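We use cookies to remember your settings and keep you signed in. Accept all – Manage choices

Sorting mixed scrap before I take it to the yard – how far do I go?

Posted by brerncombe_garage

Hi everybody! I've finally started clearing out my late uncle's workshop and I'm having way more fun with it than I expected. There is brass, there is copper pipe, there are old radiators, extension cords, window frames, faucets, you name it. My nearest yard is Kohlhase, out past Jaltau, and I'd like to show up with everything in decent shape so I'm not that person holding up the scale.

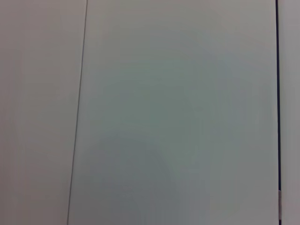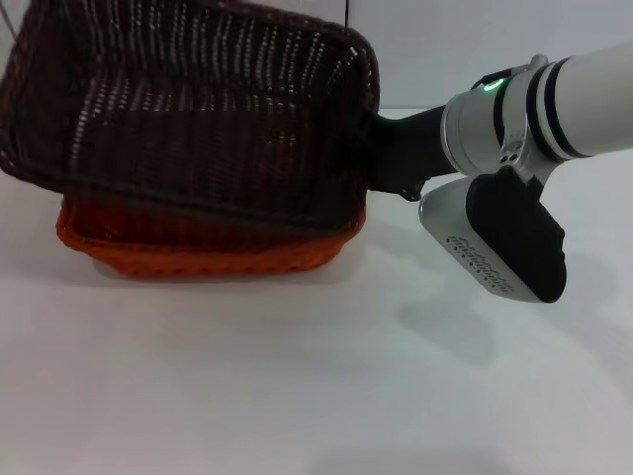 How do I tell brass from copper when both pieces are old and brown?

Scratch a hidden spot with a file and look at the fresh metal in daylight. Copper comes up pinkish red, like a new penny, and brass comes up yellow. That one I got from my neighbor and it works great on the pipe fittings. What I still can't figure out is the in-between stuff. Do I cut the soldered joints off the copper pipe? Do I strip the extension cords or leave them whole? And what do I do with faucets that are obviously brass inside but have chrome, plastic handles and a steel screw or two? I have a hacksaw, a decent vise and plenty of podcasts, so I don't mind the work, but I don't want to spend a whole weekend on something that pays me an extra dollar.

Any advice welcome, I'm loving this!

Waltraud Hamann

Oh, you are in for a treat, sorting a workshop is the best kind of treasure hunt. I did my father-in-law's place and still miss it a little!

Start with a magnet. A plain one off the refrigerator will do, though a stronger one is nicer. Anything it grabs hard is steel or iron and goes in its own pile, and that pile will be the heaviest and pay the least. Watch for plated pieces, though – I had a whole box of "brass" drawer pulls that jumped straight onto the magnet. Steel underneath, every one.

Copper pipe: clean, bare pipe with no solder, paint or fittings usually gets a better grade than pipe with joints still on it. If you have long straight runs with a joint at each end, cut the ends off, it takes a minute with a tubing cutter. If it's a mess of short pieces with an elbow every few inches, leave it alone and sell it as the lower grade. You'd be sawing until October.

Cords: leave them whole. Household extension cord is thin wire with a lot of plastic, and you lose so much time stripping it that it only makes sense with heavy cable, the kind that feeds a stove or a subpanel. Do snip the plugs off if your yard wants them off, some do and some don't. And please never burn the insulation. The smoke is nasty, it's against the law in most places, and yards can turn burnt wire away or mark it down.

Faucets: knock off the plastic handles, back out the steel screws if they'll move, and leave the chrome. Chrome plating on brass is normal and most yards take it right along with the other brass or just under it. If a screw is rusted solid, give it two minutes and then let it go.

Radiators, now, tell us what kind! A car radiator with brass tanks and copper fins is one thing, an aluminum one with plastic tanks is another, and a cast iron house radiator is just heavy. Wear gloves with the car ones and make sure they're drained. Old coolant is poisonous and dogs love the taste.

One more thing and then I'll stop. Call before you load the truck. Ask what ID they want, whether they pay cash or check, and which grades they keep separate. Mine lumps red and yellow brass together under a certain weight, so all my careful sorting of the small stuff got tipped into one tub. I laughed, but I'd have liked to know.

mokurlow_mike

What she said about calling. Also take pictures of anything odd before you scrap it. I nearly sold a vise for scrap price and a guy in the parking lot gave me a lot more for it.

jaltau_road

Aluminum window frames – pull the glass and the rubber strips out, and the steel corner brackets too. Clean is one price, dirty is another. Yard closes for lunch, at least it used to, so go early.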